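Thursday, March 31, 2022

Handling rules for the hand-held grippers, working notes. Continues from the September page, which I have stopped trying to patch. Where the two disagree, use this one.

Scope: two-gripper collection at the white table, small household items. Bench calibration is on Miyuki's sheet and is not repeated.

1. Cube visibility. The marker cube has to be readable by the tracker for the full episode. Rule as written in September was "do not cover the cube," and people read that as "do not put your palm on it." The trouble is mostly the other gripper and the object in hand. New wording: no part of an operator, a second gripper or a held object may come between the cube and the tracking camera for more than 5 consecutive frames. Over that, the episode is flagged. Akihiko wanted a hard reject. I left it as a flag until we know how many we would lose.

2. Cube handling. Hold by the edges, keep fingers off the printed squares. Bracelets and watches: the old rule banned them on the gripper hand only. Akihiko's point is that a metal strap can throw a highlight next to the pattern whichever hand it is on. I agree in principle but have no data. Open.

3. Grasp point on hinged objects. The desk fan is the test case. Grip low, on the stand, with both mesh pads bearing on it. Do not grip the rim. The head pivots on its bracket, so a rim grasp records the hinge moving and the wrist moving as one motion, and they can't be separated later. Head angle is not reset between episodes. Write it down if it changes.

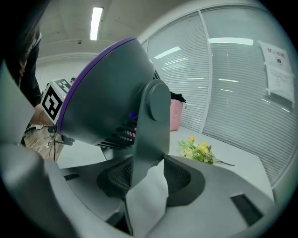

Fan held by the stand, head tilted. Cube at left.

Pad pressure: close until the object stops shifting, then stop. There is no number for this. Demell quotes one for their pads but ours are a different mesh and I don't trust the transfer. Miyuki will try the spring gauge on the fan stand and on a hardcover book, which are the two extremes we care about (narrow and rigid, wide and a bit soft).

4. Start pose. Both grippers open, fingers pointing over the table, objects already placed. Start recording first, then hold still for a count of 4, then move. The still section is what the Hosoda script uses to align the two streams. Without it alignment falls back to timestamps and drifts. Of the 533 episodes in the last batch, the ones that failed alignment nearly all had a short hold or none. Same at the end: return to open, hold, stop.

5. Table layout. Objects go down at varied angles. Do not square them to the table edge, which we all do without thinking. Items that are not part of the task may stay on the table if they stay for the whole block. Taking something away halfway through a block is worse than leaving clutter in. If it has to go, close the block and open a new one with a new ID. 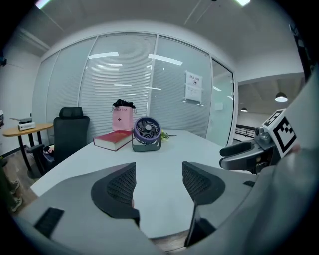

A block is 100 episodes or one layout, whichever ends first. Block ID goes in the log before the first episode. Volside naming stays as is (site, table, block, operator pair), lower case, hyphens only. I found spaces in some of the older names and the importer drops everything after the space without a warning.

6. Cables. Any cable that crosses the floor where the operators stand gets taped flat before the first block. Crossing runs are taped at the crossing as well. Check by walking the full operator path once with the grippers down. This is a safety rule and is not subject to the flag/reject discussion.

7. People in view. The wide lens takes in most of the room, including anyone to the side. Consent form signed before entering, no exceptions for people "just passing through." Face blur is run on everything before export to Bareck. Readable signs and printed text on bags or packaging are not blurred at present. Miyuki thinks they should be. Bareck's intake document says nothing either way, so I have written to ask.

8. Two-operator calls. The operator moving second says "clear" before entering the shared space over the table. If the grippers touch, finish the motion, mark the episode as contact, keep it. Do not delete episodes from the device.

Still open: straps (2), pad pressure (3), text blurring (7). Akihiko to check whether the 5-frame limit in (1) holds at the lower frame rate or needs to be restated in milliseconds. Printed copy of 1 to 8 goes in the front of the log binder, September sheet comes out.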